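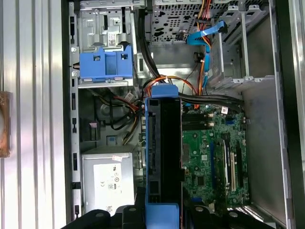 Open desktop tower with a blue plastic bracket on the drive cage.

Archana Ahuja has written service manuals for 17 years, the last nine of them at Wirnurex, a documentation contractor in Semlow. The firm supplies installation and maintenance texts to makers of pumps, weighing equipment, laboratory ovens and office hardware. Its standard deliverable is a manual of 700 pages or fewer, with a parts list, a set of line drawings and a source file prepared for translation. She was interviewed at the firm's office in February, together with Kamlesh Kushwaha, who edits the source text before it leaves the building.

Ahuja's main argument concerns the numbered step. Most clients, she said, treat it as a container and fill it until it looks complete. A typical draft received from an engineering department will place the removal of a cover, the disconnection of a cable and the inspection of a seal under a single number.

"The person reading it has a tool in one hand," she said. "They look at the page, do something, and look back. If three actions have the same number, they have no way of finding their place. They start the step over or they skip the rest of it. Both happen, and the second is expensive."

The house rule at Wirnurex is one action per step, with the result of the action written in the same paragraph when the result can be checked. The wording of the result is restricted to what the technician can see, hear or feel. "The valve is now closed" is not accepted. "The handle stops against the pin" is. Kushwaha, who enforces the rule, said it removes a third of the adjectives from an average draft and lengthens the procedure by several pages, which clients notice because they pay for translation by the word.

The objection is usually settled by a reading test. A technician who has never handled the equipment is given the draft and a unit, and the writer sits behind and takes notes without speaking. Ahuja regards the silence as the difficult part. In her first such test, on a dosing pump, the technician stopped at step four and did not move on for eleven minutes. The step told him to loosen the collar. The pump had two collars, and the drawing had been made from an earlier model with one.

"I had read that step perhaps thirty times," she said. "I knew which collar, so I read the word as if it said which collar. You can't proofread your way out of that."

Names are the second subject on which she has firm views. A part must carry one name throughout the manual, and the name must also work in the parts list, where there is no sentence around it to help. Engineering departments rarely have one name for a part. Design calls it by function, purchasing calls it by material, and the assembly line has a third word that appears nowhere in writing. Wirnurex keeps a term base for each client. The largest holds 2000 approved terms, each with a short definition, a drawing reference and a list of words that must never be used in its place.

Kushwaha described the forbidden list as the more useful half. "Approved terms are easy to agree on. Everyone nods. Then you tell them that 'clip' is banned and you get phone calls for a week." The word was banned for a client whose product had five separate parts known internally as the clip. Two were retained, as "cable clip" and "filter clip." The others became a latch, a spring and a cover.

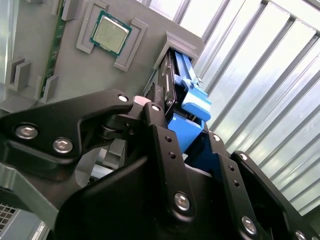
Drawings are commissioned separately, and Ahuja considers them underspecified in most contracts. A usable drawing shows the part in the orientation the technician will meet it, omits everything that plays no role in the step, and keeps enough of the surroundings that the part can be located. The last two requirements conflict. Too much detail hides the part, and too little leaves it floating on the page. She prefers to settle the question by asking which edges a reader would use to find a position. For the processor on the gray mock motherboard she would draw the square outline of the chip and the two L-shaped corner ridges around it, and leave out the faint markings on the metal heat spreader. "Somebody will want the lettering in," she said. "Lettering changes with every revision. The corners are what tell you where the thing goes."

The firm works almost entirely in line art. Photographs are quicker to produce and are cheaper in the first edition, but they reproduce poorly on workshop printers and cannot be corrected when a cover changes shape. A line drawing can be edited in an hour. Clients who insist on photographs are asked to sign off on the cost of repeating them at each revision, and most then ask for drawings.

Callouts follow a fixed order, clockwise from the upper left, regardless of the order in which the parts are handled. The convention was introduced by Hyun-seo Hwang, a former illustrator at the firm, over the objections of the writers, who wanted the numbers to follow the steps. Ahuja was among those who objected. She now supports it. When the procedure changes, the callouts stay where they are, and only the text has to be updated.

Translation imposes further limits. Sentences are kept below twenty words, pronouns are avoided where the noun can be repeated, and no step may begin with a condition longer than one clause. The word "should" is prohibited in procedures. In English it can mean a requirement, a recommendation or an expectation, and translators have to pick one. Kushwaha showed a page from a manual for the Prunbridge, a bench scale, in which "the display should read zero" had been translated into one language as an instruction to set the display to zero. Technicians who followed it were adjusting an instrument that had no fault.

"That sentence had been in the English manual for six editions," he said. "It did no harm there. English readers guessed correctly."

Warnings are handled by a separate procedure. Each is placed before the step it applies to, names the hazard first, and then says what to do. Ahuja has reduced the number of warnings in every manual she has revised, usually against the advice of the client's legal department. Her position is that a reader who meets eleven warnings on a page reads none of them. In a recent oven manual, 43 were cut to 19 after she traced each one to a recorded hazard and found that the remainder repeated general advice already given in the opening chapter. The legal department accepted the change after four months of correspondence.

Asked what she would change in the way manuals are commissioned, she named the schedule. The writer is normally brought in after the design is frozen, when a part that is hard to describe can no longer be altered. She has asked for access to prototypes on several contracts and has received it on two. On one of these, for a filter housing sold as the Nishad, she reported that she could not write a clear step for removing the lower ring without using both "push" and "turn" for a single motion. The design team looked at the ring again and added a stop, after which the step read "Turn the ring until it stops."

Kushwaha was more concerned with what happens after publication. Corrections arrive by email, on paper and in one case by a note returned inside a faulty unit, and few clients have a person assigned to collect them. Wirnurex now prints a contact line on the last page of each chapter. Replies have been sparse. Most of those received concern the index, which he compiles himself and which he said he had already started to rebuild, beginning with the entries under "cover."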